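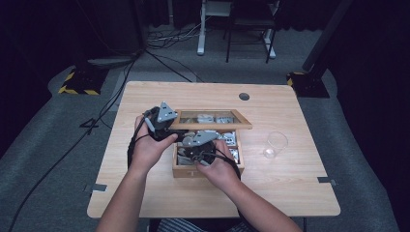 Florencia Benítez wrote to this page in August that a town which cannot keep its library open after work has no business calling it a public library. Her letter was short and drew more replies than any other we printed during the summer. Most agreed with her. A smaller number pointed to the cost, and one correspondent asked why the hours should be changed for the sake of people who, in his words, can find what they need on a telephone.

The question deserves a fuller treatment than a letters column allows. The Lonska Public Library closes at 5 in the afternoon on every day that it opens. It has done so for 14 years, under two directors and several councils, and the arrangement was introduced as a temporary measure during a difficult budget. Temporary measures in local government have a way of acquiring the standing of law. The current council inherited the schedule, as did the one before it, and there is little in the minutes to suggest that either gave the matter a full discussion.

A person employed at Tratwood, or in any of the workshops along the Jarkutmont road, finishes the day shift at the same hour the library locks its doors. Such a person pays for the building, its heating and its collection through local taxes, and can use it only by taking time off. The same is true of shop staff, of nurses on days, and of parents who collect children from after-school care and might otherwise bring them in for an hour before supper. Those who benefit from the present hours are chiefly retired residents and pupils whose schools are within walking distance. Their use of the library is welcome and should be protected. It should not be the only use the schedule permits.

Opponents of longer hours raise two objections. The first is money. Evening opening requires staff, and staff must be paid properly for evening work. This is correct, and any proposal that depends on goodwill or unpaid labor should be refused. There is, however, a middle course. The library is quiet in the first part of the morning, as its own staff have told the council more than once. Opening later on two days of the week and closing at 7 on those same days would leave the total number of paid hours almost unchanged. Some residents who prefer the early morning would be inconvenienced. They would still have the other mornings.

The second objection is that demand has not been shown. Borrowing figures are cited in support of this view, and they are indeed modest. A figure collected while the doors are shut to most working adults says very little about what those adults would do if the doors were open. Jarkutmont extended its hours on a trial basis and kept them. Its council reported that the reading room was in regular use in the evening, largely by people studying for trade certificates and by residents who had no suitable place at home to fill in forms or prepare an application.

That last group is easily overlooked. Many public services now assume that every household has a printer, a reliable connection and a table free of other people's belongings. A considerable number do not. The library is the one building in town where a resident may sit down, use the equipment and ask for help without buying anything or making an appointment.

The council will receive the draft budget before winter. It should direct that a six-month trial of evening hours be included, with the results published in full, including attendance by hour and the cost of heating and lighting. Staff should be consulted on the days chosen, and the notice period in their contracts respected. If attendance is poor, the former schedule can be restored at little expense. Residents who wish to comment on the draft may do so in writing at the town office until the close of the consultation period.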